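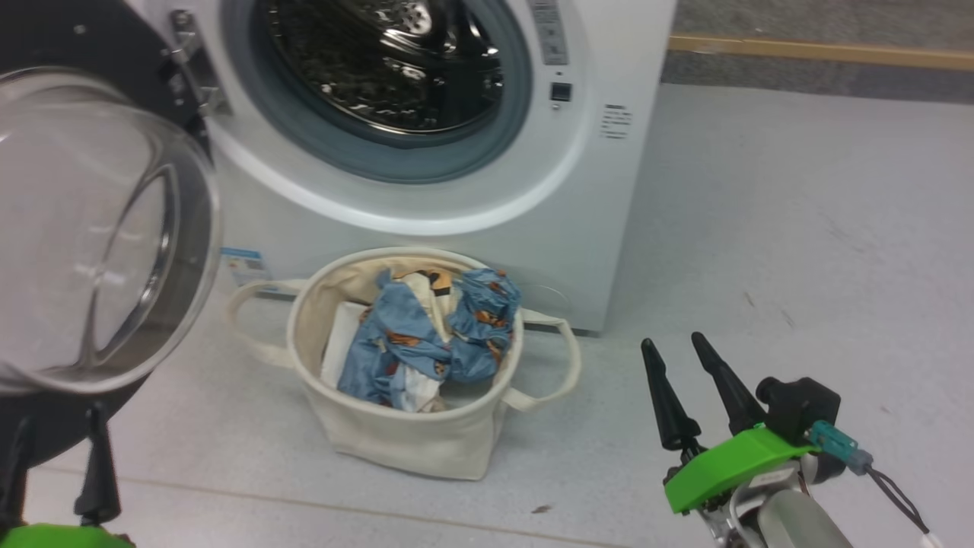
Tenants at the Warrier Street apartments in Tarkemside will pay more for hot water and laundry starting in August, after the building's owner, Dullico, moved all 19 units onto a new billing plan.

Until now, water was included in the rent. Under the new plan each apartment gets its own meter, and tenants are billed every month for what they use. Dullico said in a letter sent to households on Wednesday that rents will drop by a small amount to make up for part of the change. The letter did not give the amount.

Mwanaisha Rugemalira, who has lived on the second floor for 8 years, said families with young children will feel it most.

"We run a load nearly every day," she said. "School clothes, bedding, towels. You can't just tell kids to stay clean."

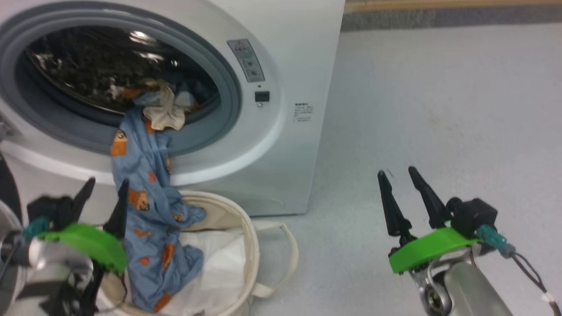 When will the first bills arrive?

Dullico says the first statements will go out at the end of August and will be due two weeks later. Tenants who pay online will see the water charge on a separate line from the rent.

The meters are being put in by Skuller, a plumbing contractor. Its crews need to get under the kitchen sink and into the bathroom closet in each unit, and the job takes up to three hours. Water to the apartment will be off during that time. Tenants were asked to clear out both spaces the night before and to keep pets in another room.

Work starts on the ground floor and moves up. A schedule is posted by the mailboxes. Anyone who can't be home on the day listed can leave a key at the office or call to pick a new time, but there are only two makeup days.

Hot water will be charged at a higher rate than cold because the building heats it in a shared boiler in the basement. Dullico said the boiler is due for an inspection this fall and that repair costs will not be passed on through the water bills.

Rugemalira said she wants that promise in writing. She and several neighbors have asked the company for a copy of the rate sheet and for a few months of sample bills, so people can see what they would have paid last winter. She said she had not received a reply.

A meeting for tenants will be held at 7 p.m. in the first-floor lobby the week before the meters go live. Dullico said a manager will be there to take questions, and copies of the new lease addendum will be handed out. Tenants have until the end of the month to sign it.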